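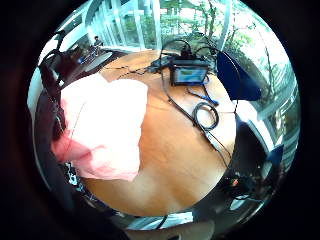 *Photo: Dilek Şimşekoğlu, cloth-handling project, Gondcombe*

# Can a two-finger gripper fold the washing? Project report

Erdal Yazıcı, Ok-hee Yoo, Dilek Şimşekoğlu
Supervisor: Bergþóra Egilsson
Submitted 2026-08-23

## 1. Question

Folding is a common test for household robots. Published videos generally start with a cloth already flat on a plain surface. We wanted to know how much of the job is left once that condition is dropped, and whether a policy trained on a modest set of human demonstrations can cope with a cloth that starts in a heap.

The task was limited to one item at a time. The cloth begins crumpled on a wooden table and must end as a rectangle folded twice, with no corner more than 50 mm out of place. Shirts, socks and fitted sheets were left out.

## 2. Method

Demonstrations were collected with a hand-held gripper fitted with a wide-angle camera. The operator performs the whole task with the gripper, and the images and motion are used to train the controller. We recorded 400 demonstrations between the three of us. Training used the Fumeo package with its default settings, apart from a longer action window.

The trained policy was then run on the department's Bozkurt arm, using the same gripper fingers and the same type of camera. We gave it 68 trials. The start position was set by lifting the cloth by its middle and dropping it. Trials in which it landed partly over the table edge, as the pink and white one does in the photograph, were kept in.

Each trial was scored in stages:

- **Corner found:** the gripper closes on a corner, or on an edge within reach of one.
- **Flattened:** no part of the cloth lies doubled under itself.
- **First fold**
- **Second fold**, within tolerance

A trial ended at the first stage not completed, or when the time limit ran out.

## 3. Results

The arm completed both folds in 2 trials. Most of the remainder ended at flattening. Finding a corner was less of a problem than we had expected, although the policy often chose an inner crease that looked like an edge and pulled on it until time ran out.

Where flattening did succeed, the first fold usually followed. The second fold was limited by thickness. The fingers either took the top layer alone or pushed the whole stack along the wood.

Cloths hanging over the near edge formed a separate group. The policy tended to pull them towards itself, which moved more of the cloth off the table. Few of our demonstrations began that way, and we think the gap in the data explains this better than any limit of the arm.

## 4. Discussion

Saadet Tatlı, who marked the interim report, asked whether a second arm would solve the flattening problem. It would probably help. A person spreading a cloth uses both hands almost throughout, and our operators had to learn a slower one-handed method of dragging and releasing. The policy copied the slowness along with the method.

The wide lens was useful for keeping the table edge in view, but its curvature compresses detail near the rim. Corners lying there were missed more often. Light was not controlled. The table stood near tall windows, and strong daylight reduced the contrast of white fabric. We did not record light levels, so no figure can be given.

On the general question, our answer for this chore is no. A laundry worker folding the same item would not regard it as a task with stages. The Havutska group's towel benchmark starts from a flat cloth, and our results should not be compared with theirs directly.

## 5. Further work

A follow-on project is planned for October. It will add demonstrations starting at the table edge, log the light level for each run, and repeat the trials with a thicker towel. The scoring sheet will be changed so that a failed stage can be retried once before the trial is closed.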